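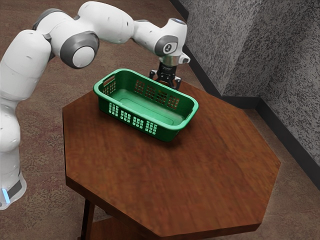
Simulated practice is worth having only if the hours spent on it show up later on real hardware, Evdokia Psarras argues, and most published results leave that step out. The comment was sent in response to a report released on 11 September 2020 by the robotics group at Flakska, which tests that step directly.

The report describes Prinex, a method for training a robot arm to approach and grasp household containers using rendered scenes. The group generated 1478 simulated episodes with one arm, a two-finger gripper and a tabletop. Camera position and lighting were varied between episodes - the control policy itself was left unchanged.

A policy trained on the full set was then run on a physical arm at the Serkinside laboratory for 160 trials. No real-world training data was used. A second policy, trained on 487 of the same episodes, was run under identical conditions.

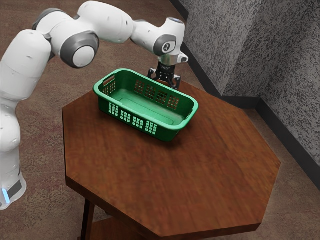
*Rendered view from the Prinex work: robot arm, open gripper and green basket on an octagonal table.*

According to the report, the larger set gave more reliable approaches to the container rim. It made little difference to the final closing of the fingers, where contact errors in the simulator carried over to the hardware.

"The approach transfers and the grasp does so only in part," said Severyn Bilyk, lead author. "We report the two phases separately so that readers can see where the loss occurs."

Vira Pasichnyk, who ran the physical trials, said that thin rims were the hardest case. Work on a revised contact model began in June and is continuing.

The report, the scene files and the trial logs are available from Flakska on request.

Contact: Lukian Dmytriv, Flakska press office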